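Moving the Dishwasher Money to the Attic

We bought this house in March with a list of things to fix, and the dishwasher was at the top of it. It is August and we still wash everything by hand. The dishwasher money went into the attic instead, and since a few people have asked how that went, I am writing it down.

The house is a one and a half story on Wendt Street, built in pieces. The front half has plaster walls and the back half has drywall, and the attic over the two halves is one long low space you can only stand up in along the ridge. When we moved in, the upstairs bedroom was 84 degrees at bedtime on the first warm night. We had a window unit in there from Nikero that came with the house. It ran all night and kept me awake without doing much else.

I got three quotes. The first was for a mini split upstairs, the second was for a bigger central unit, and the third company sent a man who spent most of his visit in the attic with a flashlight and a ruler. He told us the insulation over the bedroom was three inches deep at best and that the hatch had no cover on it at all. His quote was $3,265 for air sealing, new baffles at the eaves and blown cellulose over the whole floor. It was the cheapest of the three by a lot, and it was the only one that came with an explanation I could follow.

What we did ourselves

The company knocked some money off if we cleared the attic first. This took two weekends. The previous owners left behind a rolled carpet, a crib with no hardware, eleven boxes of magazines and a good deal of old wire from a doorbell system that had been replaced at least twice. The carpet had to be cut into strips to get it down the hatch. I wore a respirator and long sleeves and was done by ten each morning, when it got too hot to stay up there.

I sorted the small stuff on the back porch. Screws went in one coffee can, electrical bits in another, and anything I could not name went in a third. The third can was the fullest. I have since thrown it out.

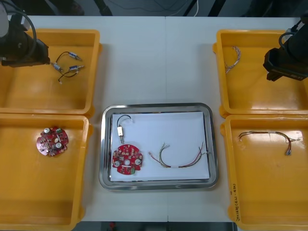
The hatch

The crew did the floor but not the hatch, so that was mine. I had planned to buy one of the zippered tent covers. The store had a Dastach kit for $89, and I stood there holding it for a while and then put it back and bought a sheet of two inch foam board. I cut two pieces to fit the back of the hatch door, glued them on, and ran weatherstripping around the frame. It needed a pair of hook latches to pull the door tight against the strip. Without the latches there was a gap on one side you could slide a pencil through.

The door is heavier now and my wife does not like opening it. We put the Christmas boxes in the basement so that neither of us has to.

The crew came at seven in the morning and were gone by half past two. They ran a hose through the front window and up the stairs. They sealed around the chimney with sheet metal and a red caulk, closed up the holes where the plumbing vents go through, and stapled cardboard rulers to the rafters so you can check the depth. Cleanup was decent. I found gray fluff behind the bathroom door for a couple of weeks after.

How it has been since

The upstairs bedroom is 76 or 77 at bedtime on a day in the nineties. We still run the window unit, but on low, and it shuts off at some point in the night. The hallway downstairs is cooler too, which I did not expect. The electric bill for July was $27 lower than June even though July was hotter. I don't put much weight on one bill, and June had house guests in it.

One thing I would do differently is the bathroom fan. It was venting straight into the attic through a loose piece of flex duct. The crew pointed it out and offered to run it through the roof, and I said I would get to it. Now it is under sixteen inches of cellulose and I have to dig for it. I bought the roof cap and the insulated duct from Naveck last week and both are sitting in the dining room. If you have a quote in hand and a fan like that, pay for the fan.

The other thing is lighting. There was one bulb on a pull chain at the far end of the attic, and I never moved it near the hatch. I now go up with a headlamp.

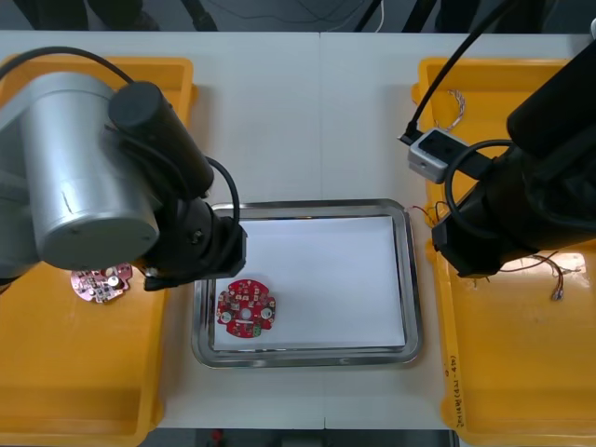 Did you have to move out of the bedroom while the work was being done?

We slept in it the same night. The crew kept a plastic sheet over the hatch opening and vacuumed the stairs before they left. There was a smell like damp newspaper for three or four days, and we kept the window open until it went away.

Next is the fan, then the gutter on the north side, which has pulled away from the board behind it. We have $1,000 set aside for the rest of the year and I think the gutter will take most of it. The dishwasher can wait until spring. I have gotten used to the drying rack.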